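Mutura Two-Arm Station - Set-Up Guide
Section 7: First Chore, Putting Small Items in a Basket
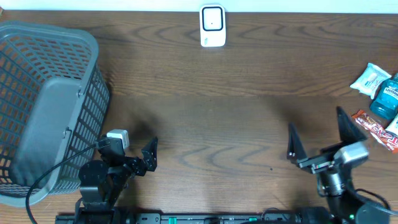
Before you begin, read this section to the end. The station can do a short list of household chores on its own. Clearing small items into a basket is the one we recommend first. Folding laundry and washing dishes are not supported in this release.

1. Clear the table of anything that is not part of the chore.
2. Set the basket on the left, within reach of the left arm.
3. Place up to 15 small items on the right. Bottles must be closed tightly. Packets and candy bars can lie at any angle.
4. Leave the middle of the table open. The arms use this space to pass items to each other.
5. Check that both arm cables have slack and can move freely.
6. Select Tidy from the chore menu and press Start.

Note: Items that overlap take longer. If an arm misses the same item three times, it skips that item and goes on to the next. Pick up skipped items by hand.

Note: A person will finish this job faster than the station does. Plan on letting it run while you do something else in the room.

CAUTION: Keep hands off the table while the arms are moving. Press Stop first - then reach in.

CAUTION: Do not use glass, open liquids or knives.

If the run stops with code 183, go to Resetting the Arms.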